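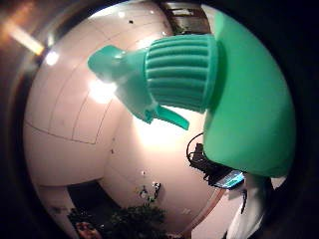

Sukance adds trigger-spray bottle to Estholm range

19th March - Sukance has added a refillable trigger-spray bottle to its Estholm range of cleaning supplies for offices, schools and clinics. The bottle is supplied in mint green, with the body, collar and trigger all in the same colour.

The screw collar is ribbed for grip when the wearer has gloves on. The trigger is a flat lever with a slight curve. The body is rounded and has no moulded panels, so that labels can be applied by the customer.

The spray head was tested by Gonitix over 30 days with water and with diluted neutral detergent. Three nozzle settings were compared at 6 fill levels. The head is not approved for solvents or undiluted bleach.

"Most of the returns on the previous bottle were for collars that had been cross-threaded," said Halima Biwott, product engineer at Sukance. "The thread has been recut and the collar is deeper - it now seats in one and a half turns."

Replacement heads will be sold separately and also fit Estholm bottles bought since last November. Bottles from before that date take the older head, part 201, which remains in stock.

Orders are handled by Jiang, the distributor for the range. Trade enquiries should be addressed to Xiomara Mercado, Sukance sales office.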